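**Simulation fault review: kitchen counter task, December**
Minutes, Nasora manipulation group. Chair: Aurora Ramalho. 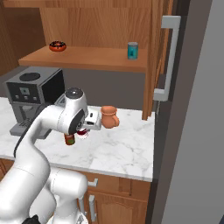 **1. Minutes of the previous review**

Accepted with one correction. The Trondora build in item 3 should read "candidate," not "release."

**2. Wrist fault in the counter task**

2.1 Ramalho presented the fault. During the overnight batch the wrist joint passed its soft limit while the gripper was close to the counter. The controller should have stopped the arm. It logged a warning and kept sending position commands.

2.2 The batch was set for 4,000 episodes. The fault appeared in 25 of them. In 9 of the 25 the contact force on the counter went over the level at which the real arm would trip its brakes. No hardware was running.

2.3 The group replayed the logs. The limit check reads joint position from a buffer that is filled by the physics step. When the step runs long, the check reads the old value and passes. The Plarkwood team had seen stale reads on their own bench and filed them under logging. The two tickets are to be merged.

2.4 Question from the controls side: does the same buffer exist on the real arm? Ramalho said the code path is shared up to the driver. The driver has its own limit, set wider than the soft limit. Whether it would catch this case has not been tested.

2.5 Agreed to treat the matter as a safety fault and to drop the label "simulation artifact" from the ticket.

**3. Interim measures**

3.1 The current controller build is not to be loaded on any physical arm until item 2 is closed.

3.2 Wrist speed in the counter task is capped at the low setting. The Tessier planner ignores this cap when a replan is forced, so forced replans are turned off as well.

3.3 A stale read now ends the episode and marks it failed. There was some objection that this will lower the success rate in the monthly report. The objection was noted and the measure stands.

**4. Retest**

4.1 The failed episodes will be rerun first with the same seeds, then a fresh set of 1,000 with the physics step slowed on purpose.

4.2 Pass condition: no position command sent after a limit warning. Contact force will be recorded but is not part of the pass condition.

4.3 The mug and the can on the shelf keep their present collision meshes for the retest. Changes to the meshes are deferred.

**5. Actions**

- Ramalho: merge the tickets and change the severity.
- Controls: add a timestamp to the position buffer and reject old values.
- Controls: write a bench test for the driver limit, arm unpowered.
- Plarkwood: send the raw logs for their stale reads.
- Planning: confirm that forced replans are off in the Tessier config.

**6. Other business**

Disk space on the batch server is low. Logs from passed episodes may be deleted. Logs from the faulted batch are to be kept in full.

Next review to be called when the retest results are in. Closed at 11:40.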